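Notebook, returns sorting cell
June, started writing 4 pm

Carrying on from the last entry, where I ran out of page in the middle of the regrip timing. Short version: the longer dwell stays. We lose a bit on every cycle and get it back by not having to chase things that slid off a half-closed gripper. Vega was right and I owe her a coffee.

Total for the trial so far is 1,225 picks logged, which feels great to write down! I've been carrying the tally on a sticky note on my monitor and it finally gets a proper page.

What we were after this time was mixed bins. Up to now I'd been feeding the arm polite stuff, mostly boxed parts from the Callenholm returns, and it's very good at those. But the people on the bench don't get polite stuff. A bin comes off the truck from Toledo and it has rags in it, small housings, brushes, bits of packaging that somebody pushed in on top. If the arm only takes the easy pieces, the person next to it ends the shift having handled nothing but the awkward ones, and that is a worse job than the one they have now. Vega Robles made that point in the very first planning meeting and I keep coming back to it.

So the rule for this round is that the arm has to try everything, and it's allowed to give up. Giving up is a real outcome with its own line in the log. It backs out, flags the bin, and goes on to the next one in the queue. The person decides when to walk over. 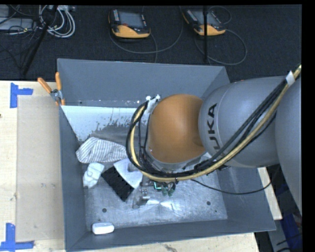
The other big change is how we handle flags. In the first setup the cell stopped and a buzzer went off, and whoever was nearest dropped what they were doing. Everyone hated it, me included (I sit closest to the buzzer). Now flagged bins collect on the side shelf and get cleared in one go, 4 at a time. Talking to the bench crew at lunch, this was the thing they brought up before anything about speed. They can finish inspecting a part, write up the tag properly, have a sip of something, and then go clear the shelf. One of the evening folks told me she'd stopped listening for the robot, and I was so pleased I went and wrote it on the whiteboard.

Soft goods are still the hard ones. Cloth bunches up, and the grasp planner in the Cekura software likes to aim for the highest fold, and often there's nothing under the fold but air. I tried pushing the approach deeper and got more grabs, but also more contact with the floor of the bin, and I don't love the sound of it. Backed that out. Next idea is to approach at a slant along the wall and pinch the fold against it. Vega thinks the wall angle helps us there. I think so too but want to see it over a full batch before I get excited. (I'm already excited.)

Small pale items are second on the list. Against bare metal with the overhead light on, the depth data gets patchy and the planner sometimes just doesn't propose anything. Moved the lamp, which helped some bins and hurt others. A diffuser would be cheap. Note to self, ask Perkov whether they have an offcut of the milky sheet they used on the inspection booth, before we go buying one.

Fixture notes, so I don't have to work them out again:
- Bin position matters more than I thought. Even a small shift sends the wall clearance off, so line it up properly every time and check the clamp before enabling.
- Look at the hose and cable run on the arm before each batch. I want enough slack for the wrist turn and no more.
- Keep the pendant cables out of the walkway. I've stepped on one twice now.

On jobs, because people keep asking and I'd like to have my answer straight. The sorting bench has 7 people across the shifts. The plan hasn't changed: the arm takes first pass on the bins, and the bench time goes into inspection and repair decisions, where we're always behind. That part is already happening on a small scale. During the trial 2 of the crew moved over to repair triage for the afternoons, and the backlog rack has visible gaps in it, which I haven't seen since I started here. They've also begun telling me which parts should never have been scrapped in the first place. There's a lot of knowledge on that bench that never had time to get written down!

The flip side came up too and I want it on paper. Sorting by hand is how new people learn the parts. You pick up a few hundred housings and you get to know what a cracked one feels like. If the arm does first pass, where does a new hire get that? Vega's suggestion is to keep one bin out of every batch fully manual and pair new people with someone from triage. I like it. It costs us throughput and I'd defend that to anyone upstairs.

We also talked about who gets to change settings. At the moment it's me and Vega, and that's silly if the crew can see a bad grasp coming before either of us does. I'm going to write a one-page sheet on the three things that are safe to adjust (dwell, retry count, skip a class of item) and let them have those from the panel. Everything else stays behind the password for now.

Still open:
Slant approach for cloth, full batch.
Diffuser, see Perkov.
Retry count is set too high for the flat pieces, it just keeps nudging them toward the wall. Try lowering it by one.
Draft the settings sheet and have the evening crew read it before anyone else does.
Export the log before the next software update, since the last one renamed the columns.

Powered down at 6:30, arm parked, keys in the drawer.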